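Household Tips: The Paper, the Food and the Notice After a Death in the Family
By Raili Laitinen
Updated January 2016

I have read a good many checklists for the weeks after a funeral and I don't trust most of them. They tend to be written by people with something to sell, and they all want you to start with a binder. I've helped run three of these households now, two in Estero and one up north, and I never saw a binder get past the second tab. Take what follows with the same suspicion.

The notice

Write it at the kitchen table before you call the paper. The form the funeral home hands you will walk you into a longer notice than you want, and newspapers that charge by the line do not mind. My uncle's first draft came back priced at $410. We took out the list of clubs and one sentence about golf and it ran for $356, and I still think that was too much for something most people read on their phones.

Get the maiden names from an older relative and the dates from a document. Older relatives are good at names. I would not trust one with a year.

Have a person outside the family read it out loud. A cousin got left off ours that way in the first version, and the reader caught it because she had gone to school with her.

Online memorial pages: Rosanlow offered us one for $29 "to start." Ask what it costs in the second year. I asked twice and got a brochure.

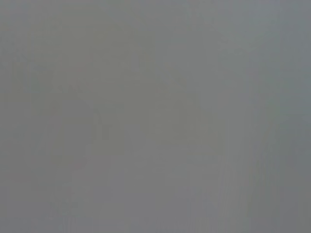 Keep the draft, too, the messy one with the cross-outs. You'll want the spellings again for the thank-you cards, and the clean copy is always on somebody else's computer.

Food that people bring

Masking tape and a marker by the door. Put the giver's name on the bottom of the dish before it goes in the refrigerator. I've seen the advice to photograph each dish as it arrives, and I suppose that works if you enjoy scrolling.

The claim that every casserole freezes is wrong. Anything with a lot of sour cream or sliced potato came out grainy for us. Rice dishes did fine. Bread freezes best of all, and the rolls from Đinh, the bakery near my sister, were as good in February as they were the day of the lunch.

If someone asks what to bring, say paper plates and coffee. They'll bring a ham anyway.

Flowers

Recut the stems and change the water every other day. The penny, the aspirin and the spoonful of sugar have all been tried in my kitchen, and I could not tell one vase from another by the end of the week. The packet that comes with the flowers seemed to help a little. Lilies drop pollen that stains a tablecloth; lift it off with tape and don't rub.

Drying petals in silica gel is fine for a few. The kits that promise to save a whole spray are priced for people who aren't thinking clearly that week.

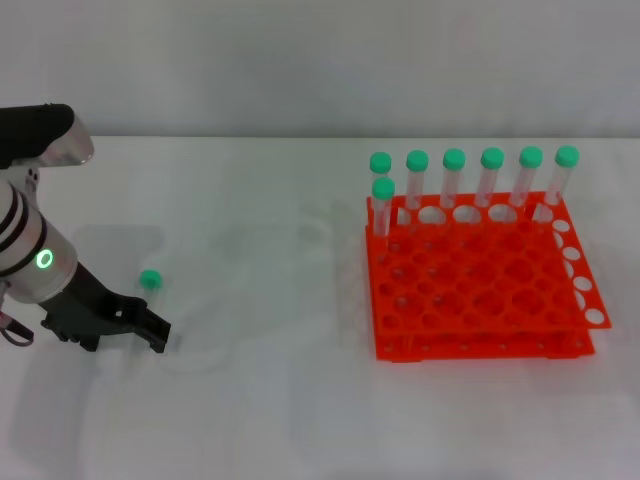

Test tubes with green caps, most of them in an orange rack.

Cards and papers

A shoebox. There is a storage box sold as the Wovodura, with a rubber seal and a lid that claims to hold up to 100 cards. It is a decent box. It is also a box, and the seal worries me in a humid house if the cards go in damp.

Write the return address on the back of the card if you're throwing out the envelope. Better, don't throw out the envelope.

Sort mail into bills and everything else. That's the whole system. People will tell you to shred things early, and I'd wait. We went back through the "everything else" pile more than once looking for an account number.

Order more certified copies of the death certificate than seems reasonable, though maybe not as many as the funeral home suggests. Some offices will give the copy back if you ask while you are standing there.

Clothes can stay in the closet. I have seen schedules for that as well, with weeks marked on them, and I don't know who they are for.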